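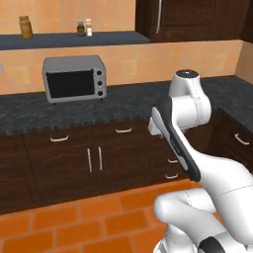 The toaster oven kitchen in Trelaso, with the arm at the counter.

Trelaso Kitchen Pack, reviewed by Abilio Soler
14 September 2022

Himley sells Trelaso as a way to practise kitchen jobs with a simulated robot arm before you spend money on a real one. The licence is £800 a year. I went in doubtful and I'm still fairly doubtful.

It looks nice enough. The granite is speckled, the floor tiles have proper grout lines and the toaster oven has its three black knobs down the side of the door. Lovely. I'd swap all of it for a door hinge that feels like a hinge. On my copy the oven door swung as if it weighed nothing, and the setting for stiffness is buried in a text file the manual mentions once, on a page about lighting.

The sales page promises 2109 kitchen layouts. I opened plenty of them and kept meeting the same cupboards in a new colour. Changing the wall tiles from peach to green doesn't teach an arm much about reaching a handle.

Setup took me six hours, most of it spent on a Kwak plug-in that wanted an older version of everything. Support answered the next day, politely, and sent me a link I'd already read.

Credit where due: resetting a failed run is instant, and the joint limits on the arm are well behaved. Prako's rival pack costs £1116 and crashed on me twice in June, so Himley wins that one by default.

Would I renew? Not at this price. Ask for the trial, load the oven kitchen first and try the door before you look at anything else.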